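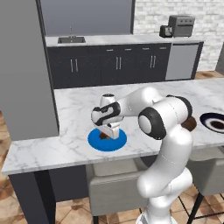 2. Matériel et méthode

L'essai compare deux modes d'arrosage de la laitue en bac : apport manuel en surface et goutte-à-goutte enterré à 5 cm. Le semis a été fait début avril, en terrine, dans le terreau Sodness tamisé. Au stade quatre feuilles, 114 plants ont été repiqués et répartis par moitié entre les deux modalités. Gaspard Gaillard a assuré le suivi de l'humidité du substrat, Cristóbal Pereyra les pesées.

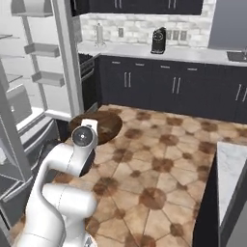

Les bacs ont reçu le même volume d'eau hebdomadaire, sans engrais complémentaire. Les plants montés en graines avant la récolte ont été exclus du calcul.

3. Résultats

La masse fraîche moyenne à la récolte atteint 220 g par pied en arrosage manuel et 277 g en goutte-à-goutte.
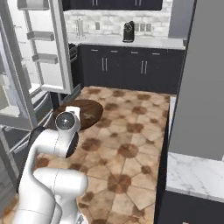 L'écart se creuse à partir de la mi-mai, période où le substrat des bacs arrosés en surface sèche le plus vite entre deux apports. L'effet de bordure n'a pas été corrigé. Une répétition en culture d'automne reste à conduire.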